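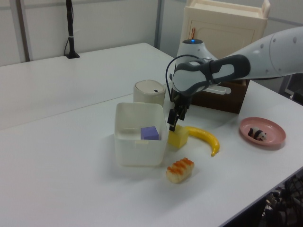 Karkorance is a tabletop manipulation kit sold by Lirnance for research groups, teaching labs and small integrators. It combines a set of small household-style objects, a library of written task instructions and software for recording and scoring trials. The robot arm is not part of the kit. Lirnance also offers a paid evaluation service under the same name, in which a customer's control policy is run on arms kept at the company's own site.

Contents

The standard set is made up of plain colored cubes, open-topped bins, lidded containers, plates, toy food and small figurines. Typical pieces include a yellow cube, a purple cube, a toy banana, toy sushi and a panda figurine. Most of the objects can be held by a two-finger gripper from above. The bins are translucent, so a side-mounted camera can register a cube resting on the floor of the bin without a second view from overhead.

Furniture pieces, among them a miniature cabinet, are sold as an add-on. They are meant to act as obstacles and as targets for tasks with doors.

Task library

The library holds 579 instructions in its current release. Each is a single sentence in plain English, such as "put the yellow cube in the box" or "move the panda off the plate", and is stored with a start layout and an end condition. Layouts give approximate regions for each object. The operator is expected to vary position and rotation inside those regions between trials.

Tasks are divided into 2 tiers. The first covers single pick-and-place actions on a table with other objects present. The second covers sequences, for example placing one cube in a bin that already holds another and then closing a door. Instructions in the second tier may refer to objects by position ("the cube next to the banana") as well as by color.

Software

The recording program, Hukunier, logs joint positions, gripper state and camera images on a common clock. It runs on Linux and connects to an arm through a driver written by the user or supplied by the arm's maker. Trials are marked as success, partial or failure by a person. Automatic scoring is available for bin tasks only and depends on a fixed camera that has not moved after calibration. Hukunier was first released in January as a separate download and was later folded into the kit license.

Evaluation service

Customers of the service upload a policy in a container and select tasks from the library. A standard order is 1000 trials. Results are returned as a table of scores, with video of every run and a log of operator stops. Policies that exceed the force limit are halted and the trial is scored as a failure - a repeat can be requested, but is charged at the full rate.

Reception

A review by the testing firm Papadopoulos rated the kit well for its object layouts and the clarity of its instructions. It was less favorable about the documentation for custom drivers, which it called thin, and noted that toy food wears at the edges after long use with hard fingertips. The review also found that glossy plates caused errors in depth readings under overhead lighting. Lirnance has since listed a matte plate as a spare part.

Availability

The kit is sold directly by Lirnance. Replacement objects can be ordered one at a time, although colors may differ slightly between batches. Users who publish scores are asked to state the library release and whether replacement parts were used. Prices and release details were last checked on September 30, 2025.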